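Clerkarton Recipe Cards

A set of 688 household recipes, typed up from handwritten cards and stored as one plain text file per recipe. Compiled by Parvaneh Najafi and Kianoush Ranjbar.
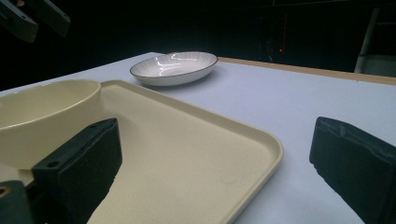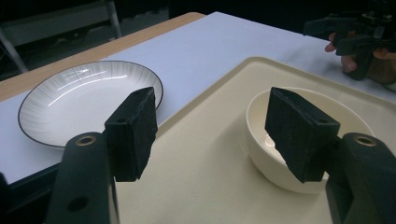
Dishes and a cream-coloured tray, both pictures.

Vol. 2

Contents

cards/ holds the recipes. index.csv lists title, contributor and card number. notes/ has the remarks people wrote on the backs of cards, where we could read them.

What changed in this volume

Volume 2 adds 300 cards from the Rashti box, lent by Pouran Mohammadi. Most are stews, pickles and rice dishes. Card numbers from the first volume have not changed.

Format

UTF-8, one ingredient per line, then a blank line, then the method. Quantities are kept as written, so expect cups, grams and "a handful" in the same recipe. Spelling is left alone except in titles.

Known problems

Some 70 cards have no oven temperature. Several jam recipes were copied twice under different names. Macario Magaña is checking these against the originals.

Use

Free to copy and adapt for non-commercial use. Please keep the contributor's name with each recipe. Corrections go to Pejman Bakhtiari, with the card number in the subject line.

Last updated 2019-05-05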